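Kevero Hand-Held Gripper Pair: Set-Up and Care Guide
Section 7: Finger pads and the shelf check

7.1 When to do this work

Inspect the pads at the start of each shift. Replace a pad when bare plastic shows at any point on the gripping face, or when it has been in use for 697 grasps, whichever comes first. Frayed edges alone are not a reason for replacement.

Caution: Switch off both grippers before touching the fingers. The jaws can close when the trigger lock is released.

7.2 Removing and fitting a pad

1. Open the jaws fully and set the trigger lock.
2. Peel the old pad from the top edge downwards. Do not lever it off with a blade.
3. Wipe the mount with a dry cloth until no adhesive is left.
4. Line up the new pad with the lower edge of the mount. The mounting holes must stay clear.
5. Press the pad down for 70 seconds.
6. Repeat for the opposite finger. Always change both pads of a gripper together.

Note: Use Drurkcombe felt-faced pads only. Plain rubber pads mark soft foam goods and alter the closing width.

7.3 Setting up the shelf check

The shelf check confirms that two grippers can work at one stand without touching each other.

1. Place the stand on a level table with its base tray flat.
2. Set the shelf at its normal working slope.
3. Put a pair of foam slides on the shelf, side by side, toes towards the lower edge.
4. Bring the first gripper to the stand with its jaws open.
5. Bring the second gripper in from the toe end and hold it just beyond the edge of the shelf.
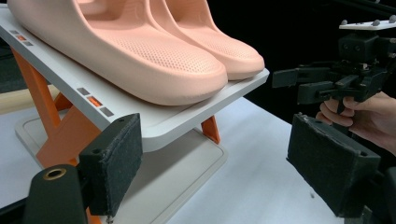 Hrytsenko: On our stands at Perkside the check passed with new pads and failed a week later, when the felt had packed down. We now run the width reset after the first 134 grasps as well as at fitting, and the faults have stopped.

The extra reset is recommended for all sites handling foam footwear. It does not replace the reset at fitting.

7.4 Width reset

1. Clear the space between the jaws.
2. Close the jaws slowly until the pads meet. Do not squeeze further.
3. Hold the reset button for 3 seconds and release it.
4. Open the jaws fully and wait for the tone.

If there is no tone, check that neither pad overhangs its mount, then repeat from step 1.

7.5 Running the check

1. Grasp one slide by its sides and lift it clear of the shelf.
2. Lower it to the same place and open the jaws.
3. Repeat with the second gripper, approaching from the toe end.
4. Look for pressure marks on the foam. If any remain, repeat the width reset.

Caution: Do not rest a gripper on the shelf between lifts. The added weight can change the slope.

Record the pad change and the result in the maintenance log.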